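**Progress report to the Nenduna Fund, 29 January 2024**
Prepared by Caroline Rugemalira, Jonari Toy and Game Library

Hi Ita,

We've had a cracking start to the year! The library reopened after the summer break with 200 items on the shelves, and the new borrowing cards are going out faster than Kibet can laminate them (he's ordered more pouches out of the consumables line, receipt attached).

Your grant has now paid for the puzzle collection, the second set of shelving and the first half of the catalogue software. Awuor has entered every puzzle with its age range and number of pieces, so families can finally search from home instead of ringing us to ask.
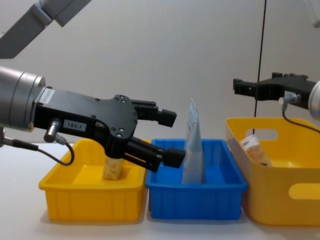 Saturday-style family sessions are still being trialled at the Trondar branch, and parents have asked for a later finish. We'd love to do it. Ehab has drafted a roster with 3 helpers per session, and we'll try it for 5 weeks from February.

One item is behind: the large-print rule sheets. The printer quoted on the wrong paper size and we sent it back. A new quote is due shortly, and I don't expect it to change the total.

Still to spend: $30 on labels, plus the second software payment. I'll send the updated budget once that invoice arrives.

Thanks so much for your support, we're having a ball with it!

Caroline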